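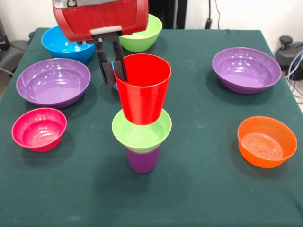 Figure 1. Red cup, green bowl and purple cup in one stack.

Home | Projects | Reports | Contact

Our project looked at how coloured plastic bowls and cups can be stacked on a small table. Florian Moser wrote up the layouts and Veronika Virág chose the dark green cloth.
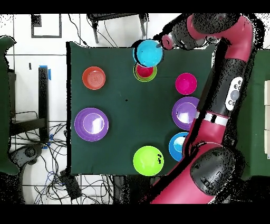

Reading time: 2 min

Bowls went inside bowls where the sizes allowed it -- a red one sits in a lime green one in Figure 2, with a cyan bowl tilted over them.

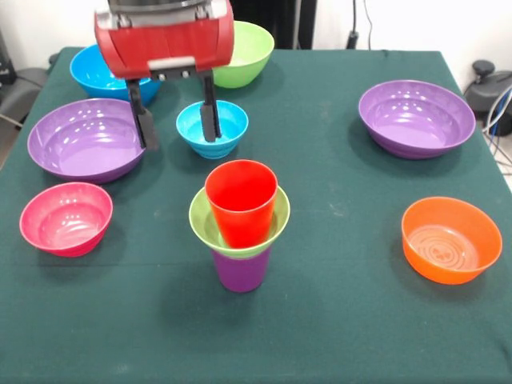
Cups and leftover bowls

Figure 3 has three cups in a stack and the large purple bowls apart. We plan to repeat the layouts in June.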